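Sidewalk unit, plaza route: restart checklist after the kerb fault

Unit: Storken delivery robot, number 20
Site: Ekau plaza, bollard side
Checked by: Uliana Bilyk
Reason: unit failed to stop at the kerb in November and tipped on to its side. No injuries. Lid hinge bent.

1. Emergency stop button — PASS
Pressed with the unit moving and again at standstill. Motors cut both times.

2. Remote stop — PASS
Works at 150 metres. Beyond that the link drops and the unit halts by itself, as it should.

3. Downward edge sensor, left — FAIL, then PASS
Bracket was bent, so the sensor looked too far ahead and missed the drop. New bracket from Pasichnyk fitted. Retest done at walking pace only.

4. Downward edge sensor, right — PASS
Lens wiped. Screws were loose, now tightened.

5. Front bumper switch — PASS
Slow to spring back on the left corner. Watch it.

6. Brakes — PASS
Stops in 45 cm with a full load.

7. Route map — FAIL
The kerb is drawn 20 cm out of place. Sturnier have been asked for a corrected map. Please don't edit the old one by hand, we did that last time and lost the bollards.

8. Lamp and beeper — PASS
Beeper is quiet in traffic noise.

9. Lid hinge — NOT DONE
Part on order.

Result: not cleared to run alone. Attended runs only, with one person walking beside it on the kerb side, until items 7 and 9 are closed.

Comments (3)

mikk_r
Was the bracket bent before the fall or by it? The sheet doesn't say.

Uliana Bilyk
Before. The log has it missing two smaller drops that same morning.

tessaw
Can we add the drain covers to item 7? Ours slows down for every one.
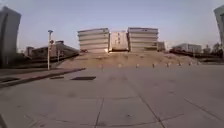

Uliana Bilyk
Yes, I'll add them as item 7b — send me your logs and I'll put them in with the map request.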